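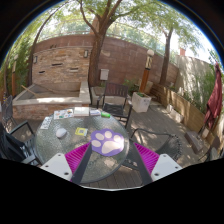 *The Leemans round table in use on the deck, with the purple paw mat near the right side of the glass.*

**Leemans round patio table, textured glass top. Review after one month of daily use.**

Purchased in May from Trevero, assembled the same week, used every day since as a work and craft table. This review covers assembly, the glass, stability, heat, cleaning, and small items on a textured surface. It does not cover the chairs, which came from elsewhere and are older.

## What was ordered

The table is sold in two sizes and two tops. I ordered the larger size with the textured translucent glass. The other top is a slatted metal one with the same rim and legs. Both take an umbrella pole according to the product sheet, but the glass version I received has the plain top option with no hole, which I selected because I write on the table and do not use an umbrella.

Price was 658 with delivery. The slatted version was 40 less. Delivery was in two cartons, one for the glass and one for the rim and legs, and they arrived on different days. The glass carton was double-walled with foam corners. One foam corner was crushed. The glass was not damaged.

## Assembly

Parts list: rim, four legs, cross brace, glass, a bag of bolts and washers, one hex key, and a strip of clear pads. The bag held one more washer than the sheet called for.

The rim goes face down on a blanket. Legs attach with two bolts each. The sheet says to leave all of them finger-tight until the cross brace is in, and this should be followed. I tightened the first leg fully, and the brace holes would not line up until I backed it off again.

The supplied hex key is soft. It rounded slightly at the tip by the third leg. I switched to a proper one and finished without trouble. Total time was 40 minutes, including the backtracking. A second person is needed to lower the glass. Ilgın Dağdelen helped with that part and also pointed out that the clear pads go on the inner lip of the rim before the glass goes in. The sheet mentions the pads on the last page, after the step where the glass is placed.

## The top

The texture is a fine pebble. It diffuses light well enough that the deck boards under the table do not show as a pattern, which was my main complaint with the clear glass table this one replaced. Glare is lower, though not absent. In direct sun there is still a bright patch on the glass that moves through the day, and paper placed in it is unpleasant to read. I move to a different chair.

Texture direction matters for anyone ordering. Mine was supplied textured side up. I contacted Trevero to ask whether the glass could be flipped. The answer was that the edge is finished the same on both sides and either is acceptable. I have left it textured side up. With the smooth side up, writing would be easier and cleaning would be faster, and small objects would slide more.

Writing directly on a single sheet is poor. A ballpoint follows the bumps and the line wavers. Two or three sheets under the page solve it. A magazine or thin book is better. I keep a Grovirura desk pad in the house for longer writing, and it lies flat on the glass with no rocking.

## Small items

Most of my use involves small, light things, so I paid attention to how they behave.

- **Sheets of paper.** They lift in light wind as on any table. The texture lets air in under the edges, and in my judgment this makes it slightly worse than plain glass. A thick book set at the far rim works as a weight.
- **Sheets of small colored pictures.** Same as paper. Peeling and cutting over the glass is fine. Do not cut against it.
- **Cards.** Easy to pick up. A fingernail gets under the edge because the card sits on the high points of the texture. On smooth glass I had to drag cards to the rim.
- **Round or cylindrical objects.** These need to be stood on end. Laid on their side they roll toward the rim, which stands slightly proud of the glass and stops a marker. It does not stop anything heavier moving at speed.
- **Soft mats.** The paw mat holds position well. It has not shifted in ordinary use, and cups placed on it do not travel when the table is bumped.

The paw mat deserves a separate note. It is a Rirura product, purple with cream pads, bought for no reason beyond liking it. It is a good surface for setting down a cold glass, with one limitation: the large pad is pale and shows coffee. After a spill it came clean with dish soap and lukewarm water, except for a faint ring that took a second wash. In full sun the pale part is bright enough to be distracting when seated directly in front of it. Turning the mat does not help. Moving it does.

## Stability

On the deck, with one leg over a slightly low board, the table rocked out of the box. The feet have threaded levelers with a short range. Two full turns on one foot removed the rock. On the concrete pad by the back steps, no adjustment was needed.

Pushing sideways on the rim produces a small amount of movement at the leg joints. I retightened all bolts after two weeks and found that three had loosened by a quarter turn. They have held since. I would recommend doing this at the two-week mark and then leaving them alone.

Leaning on the rim with both forearms does not tip the table. I did not test standing on it or sitting on it, and the product sheet prohibits both.

## Heat

Measured with a kitchen probe taped to the surface, in the shade at first and then after an hour of direct sun. The glass in shade matched the air. In sun it was 18 degrees Fahrenheit above the air. The dark rim was hotter than the glass and was uncomfortable under bare forearms by early afternoon. This is the worst feature of the table for summer use. A lighter rim color would fix most of it, and Leemans does not offer one.

Anything left on the sunny part of the top gets warm. Stickers curled. I would not leave electronics there.

## Cleaning

Dust and pollen settle into the texture and do not wipe off dry. A dry cloth moves them around and leaves streaks. The procedure that works:

1. Clear the top.
2. Rinse with plain water.
3. Go over it with a soft brush and a little dish soap.
4. Rinse again and let it air dry.

Total time is 15 minutes, most of it clearing and replacing things. Tap water leaves faint spots, less visible than they would be on smooth glass. The groove between glass and rim collects grit and small leaves. A wooden skewer clears it. I expected this groove to hold water after rain, and it does in one section, on the side away from the house. It dries by noon on a clear day.

No rust so far. There is one chip in the rim finish from assembly, my fault, touched up with black enamel.

## Seating and clearance

The round shape takes four chairs without the legs interfering. A fifth fits if one person sits astride a table leg. Armchairs are a tighter fit. My dark metal armchair with the slatted back goes under the rim as far as the front of the arms and stops there. Measure arm height before buying if the chairs are meant to tuck in fully. The height is standard dining height and suits writing and card games. It is a little high for anyone using a low lounge chair.

Reach to the far rim from a seated position is not comfortable. Things I use constantly stay on the near side, and reference material goes along the far edge.

## Ratings

| Item | Score (out of 5) |
|---|---|
| Assembly | 3 |
| Instructions | 2 |
| Glass | 4 |
| Rim and legs | 4 |
| Stability after retightening | 4 |
| Heat in direct sun | 2 |
| Ease of cleaning | 3 |

## Recommendation

Suitable for a covered or partly shaded deck. For a fully exposed deck, the slatted version may run cooler at the center but has the same rim, so forearm contact will be the same. Slats would also be unusable for cards and paper.

I would buy the glass version again at this price. Replace the hex key before starting and read the last page of the sheet first.

**Update, 23 June 2020:** Trevero sent a replacement foot leveler after I reported that one had a damaged thread. No charge. The new one is a slightly different gray and fits correctly. Bolts checked again at the same time, none loose.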